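Pre-purchase walk-round: two-arm folding cell, with my comments

I do this list before any money goes out the door, and again after the thing shows up. This copy is the before one. We already have one cell running and we want a second, and my job is to work out what we should order differently. Tick marks are where I was happy. Everything else has a note, and some of the notes got long (sorry, it was a slow Wednesday).

Quotes on the desk: Rutamon for the arms, Vekness for the enclosure and rail, Carrillo for wiring and install.

1. Enclosure and posts
Posts square and tight: OK
Wall panels, no rattles: OK
Comment: I'd keep the same walls. The pale color makes it easy to spot lint and dropped bits. Vekness wants extra for a door with an interlock and I think we pay it, full stop. Put it in the main budget and don't let it slide to the "nice to have" page like last time!

2. Mounting rail
All bolts present: OK
Bolts marked with paint pen: NO
Comment: Easy fix, cheap pen. I want a line item for a longer rail though. Both arms mount along the near edge, and every time we wanted to shift one over a bit we ended up moving the other one too. Ask Vekness what the next length up costs before we sign.

3. Table surface
Clean, no sharp edges: OK
Spare top on hand: NO
Comment: We should just buy the spare top with the cell. Shipping one on its own cost us 80 dollars, which still annoys me.

4. Emergency stop
Reachable from the front: OK
Reachable from the side: NO
Comment: One button isn't enough if somebody is standing around the corner loading clothes. I want 2 on the new cell. Carrillo says the second one adds hardly any labor if it goes in during install and quite a bit if it goes in later, so let's be grown-ups and order it now.

5. Arms and joints
Covers on, no cracks: OK
No odd noise by hand at power-off: OK
Warranty wording read all the way through: HALF
Comment: I got as far as "wear parts" and then had questions. Are gripper fingers a wear part? Are wrist motors? Rutamon has to put that in writing. The difference between the basic and the extended plan is 551 dollars per arm, and I can't tell if that's a bargain until I know what's covered.

6. Grippers
Fingers line up when closed: OK
Fingertip pads not worn smooth: WATCH
Comment: Pads are the thing we burn through. I've put 6 spare sets in the plan and would fight for more if anyone tries to trim it. Dark, floppy garments are what we should test on, too. A stiff little sample square tells you nothing about how a cell copes with a whole shirt's worth of cloth dangling off one finger pair.

7. Cables
Tied down along the arms: OK
Slack at the wrists: OK, but see below
Duct closed, nothing pinched: WATCH 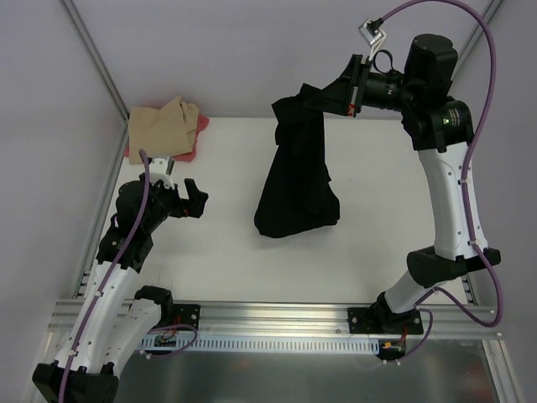

Words and checklist by the Jolgate equipment desk
Filed under: Planning, Safety, August round

The purple cables are my main comment on this whole item. On the left arm the cable follows the links down to the base with little white ties, and I like that a lot. The right one takes a wide arc out from the bracket on the gripper before it comes down the outside of the arm. You do need slack at a wrist, I know, but I want Carrillo to quote a proper cable guide for both arms and tell us how big a loop they're willing to stand behind. While they're at it, the small electronics and red wires near the left mount should get a cover on the new build. Same goes for the connector under the right mount. Put all of that on one quote, please, so I'm not chasing three.

8. Cloth on the table
Pile kept out of the way of the arms: WATCH
Comment: The beige and pink-red pieces are in the far left corner, just behind the left gripper's wrist, and that's closer than I'd like. A shallow bin on a side shelf would sort it out. I've added a bin and bracket to the Vekness list. Small money.

9. Floor and underside
Metal floor panel clear of tools: OK
Room for a vacuum nozzle: NOT CHECKED
Comment: Lint goes everywhere. If the new panel can come out without a wrench, I'd pay a bit for that.

Still open before I send the order: Rutamon's answer on wear parts, the rail price, and a yes or no from Carrillo on install in the same week as the electrical work. I'll redo items 4 and 7 once the revised quotes are in.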